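Rubrik: Vorträge · Textil & Haushalt

Drucken | Per E-Mail senden

Sprechernotizen: Rot waschen, rot behalten
29. Januar 2026

Einstieg (ohne Folie)
Kurz fragen, wer schon einmal rosa Unterhemden aus der Maschine geholt hat. Hände hoch lassen, ich melde mich auch! Dann gleich zur Sache: Rot ist für mich die schönste Farbe im Wäschekorb und die, über die sich am längsten reden lässt.

Folie 3 — Woher die Farbe kommt
Krapp zuerst, die Wurzel herumgeben (liegt in der Blechdose, bitte nicht in der Tasche vergessen). Die Färberei Moreira hat mir für heute 14 Garnproben überlassen, alle aus demselben Bad, aber mit verschiedenen Beizen. Von Ziegel bis fast Pflaume! Zeit lassen, die Leute wollen das anfassen. Danach erst zu den synthetischen Farbstoffen: Reaktivfarben bei Baumwolle, Dispersionsfarben bei Polyester. Den Unterschied langsam erklären, davon hängt der Rest des Abends ab.

Folie 5 — Warum Rot blutet
Beim Färben bleibt immer etwas Farbstoff ungebunden auf der Faser liegen. Wird er nicht gründlich ausgespült, holt das die Waschmaschine zu Hause nach. Bei dunklen Tönen ist schlicht mehr Farbstoff im Spiel. Der Test mit dem feuchten weißen Tuch: an einer Innennaht reiben, anschauen, fertig. Live vorführen, mit dem Halstuch aus Brurnon. Das färbt zuverlässig ab, ich liebe es trotzdem.

Zwischenfrage, die immer kommt: Essig? Mein Standpunkt: Er macht nachträglich keine Farbe waschfest. Freundlich bleiben, viele haben das von der Oma.

Folie 8 — Fleece und andere Flauschstoffe
Mein Lieblingsteil. Geraute Oberflächen schlucken Licht, deshalb wirkt dasselbe Rot hier tiefer als auf glattem Stoff. Auf links waschen, kühl, wenig Schleudern, keinen Weichspüler. Und bitte nicht mit Frottee zusammen, sonst zupft man danach Flusen bis Mai.

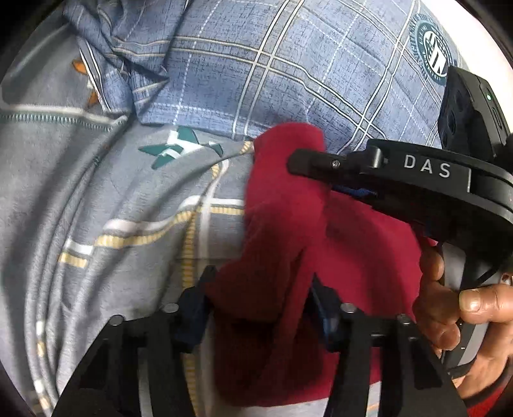
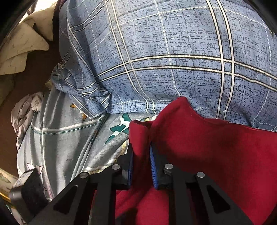 Tiefes Rot, weicher Stoff

Folie 9 — Der kleine Versuch
Beim Kurs in Kundano haben wir Stoffreste immer wieder gewaschen, bis zur Runde 41. Ab Runde 13 konnte ich mit bloßem Auge einen Unterschied zum ungewaschenen Muster erkennen — vorher nur mit viel gutem Willen. Die Musterkarte hochhalten und durch die Reihen geben. Ein Labor würde das sauberer machen, das ruhig dazusagen.

Wenn noch Zeit ist: die Geschichte vom Vorhang aus Brestix, sonst direkt zu den Fragen. Garnproben am Ende wieder einsammeln!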